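Why Does Cork Float?

Hi, it's Evangelia again! Last time I wrote about sponges, and lots of you wanted to know about another squishy thing - cork. Good choice. I love cork.

Where does it come from?

Cork is bark! It grows on a tree called the cork oak, which likes warm, sunny places near the Mediterranean Sea. Most trees get very sick if you peel off their bark, but the cork oak can grow a new coat. Workers strip it carefully with an ax, then leave the tree alone for years while the bark gets thick again.

So what's inside?

Air, mostly. Cork is made of teeny tiny boxes called cells, packed together like rooms in a huge hotel, and every room is full of air. The walls are a bit waxy, so water has a hard time getting in. All that trapped air makes cork very light for its size, and that's why it bobs on top of your bathwater.

It's squashy too. Push a pin into a cork board, pull it out again, and the hole almost closes up.
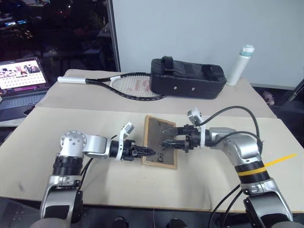
Try it yourself

Find a bottle cork, a pebble and a bowl of water (ask a grown-up for the cork). Guess first, then drop them in! Now hold the cork at the bottom and count to 30. Let go - whoosh! My neighbor Iraklis tried it with 4 corks at once and got water all over his socks.

Next Wednesday: why soap is slippery.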